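**August, bench notes, hard water film / rinse trials**

Started 7:40. Zotham supply is back on the softened line, so the first thing was to confirm that before touching anything else. Strip read low, titration agreed. The raw line at the utility tap came in at 226 mg/L as CaCO3, up a little from the July figure. Karabo thinks the well is drawing deeper with the dry weather. Possible. I would want the conductivity log before agreeing.

Aim of this block: find out whether the white film on glazed ware comes from the final rinse or from carryover of detergent. Grethe has argued carryover since spring. My money is on the rinse, but the earlier runs mixed two rinse aid batches and can't be used either way.

Setup:

- raw water, no softener
- Itex powder, one dose, weighed
- rinse aid off for set A, on for set B
- 18 tiles per set, same glaze lot, pre-cleaned in citric acid and dried overnight

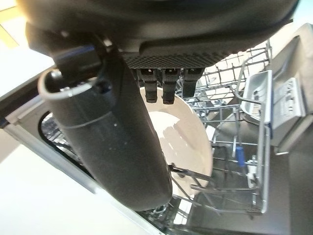 Balance drifted during weighing. Re-zeroed and repeated the first four doses. Ingvar had it serviced through Standari and the sticker says it is good, but it still wanders when the window is open. Window stays shut from now on.

Set A came out with visible film on every tile. Wiped one corner of each with 5% acetic acid: film lifted fully, slight fizz on the heavier ones. That points to carbonate. Detergent residue should have left a smear and it did not. Set B was much lighter, with spotting along the lower edge where water hangs before it drops.

One complication. Two tiles in set B stayed cloudy after the acid wipe. Under the loupe the surface looks pitted, so this is probably glaze etching from an earlier life and not deposit. Pulled both and marked them E. They should not have passed pre-check (mine, I was in a hurry).
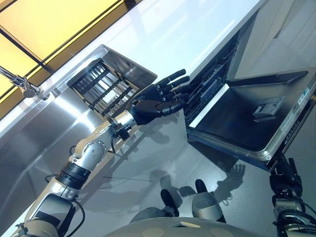 *Left hand open, toward the dishwasher.*

Afternoon: evaporation check. Put 2 mL drops of raw, softened and deionized water on clean glaze and let them dry on the bench. Raw left a hard ring. Softened left a ring too, fainter, and it wiped off with a damp cloth. Sodium salts, as expected. Deionized left nothing I could see.

Worth writing down for whoever picks this up: softened water does not mean no residue. Brynhildur's summary table says "clean" for the softened runs and it should say "wipes clean."
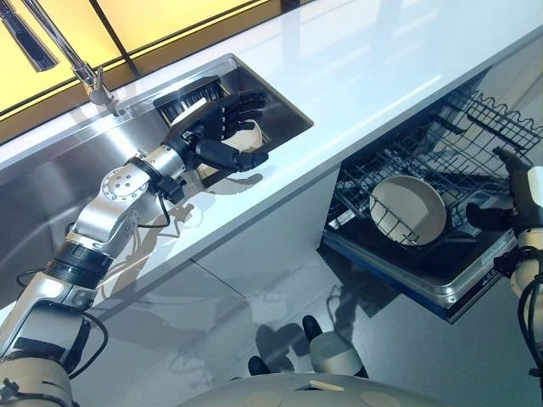

*White bowl held over the sink basin.*

Grethe read the set A results and still wants a rinse-only control with no detergent at all. Fair request. It would settle the carryover question properly and costs one cycle.

To do:

- rinse-only control, raw water, rinse aid off
- replace the two E tiles from the Brynjólfsdóttir box
- ask Karabo for the well conductivity log
- new acetic acid, bottle is over half gone and the cap is cracked

Tiles from A and B are in the drying cabinet, second shelf, labeled. Do not stack them.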